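**Ticket 592 - Gewürzregal "Trarkstead" wackelt auf Tischplatte**
Status: wartet auf Antwort
Bearbeiter: Fabian Bachmann
Artikel: Aufsatzregal Trarkstead, Holzbrett mit schwarzen Metallstützen, Lieferant Lendix

**Mittwoch, 8:29 Uhr**
Kundin Fuchs meldet: Das Regal steht nicht ruhig. Wenn man ein Glas herausnimmt, kippelt es auf der linken Seite. Sie hat die Schrauben schon zweimal nachgezogen, ohne Erfolg.

**9:10 Uhr**
Ich habe um folgende Prüfungen gebeten:

- Regal leer auf eine andere, ebene Fläche stellen
- alle Schrauben eine halbe Umdrehung lösen, das Brett von oben andrücken, dann über Kreuz festziehen
- kontrollieren, ob die linke und die rechte Stütze vertauscht sind

**11:45 Uhr**
Antwort der Kundin: Auf dem Küchenboden kippelt es auch, also liegt es nicht am Tisch. Die Stützen sind nicht vertauscht. Nach dem Lösen und neuem Festziehen ist es besser geworden - aber noch nicht ganz gut.

**13:20 Uhr**
Zum Vergleich das gleiche Modell bei uns aufgebaut, mit Gläsern von Garach.

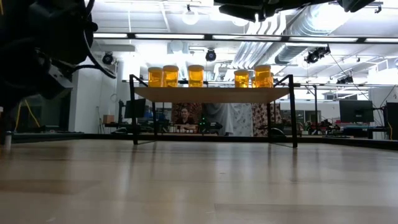
*Abb. 1: Vergleichsaufbau mit bernsteinfarbenen Gläsern, Tischplatte aus hellem Holz*

Laut Datenblatt trägt das Brett bis zu 8 kg, das Gewicht von den Gläsern ist also nicht das Problem. Ich vermute eine verzogene Stütze links.

**14:05 Uhr**
Ersatzstütze links bei Lendix angefragt, Teilenummer 206. Die Kundin ist informiert und möchte das Regal bis dahin behalten. Lieferzeit noch offen, ich frage morgen Vormittag noch einmal nach.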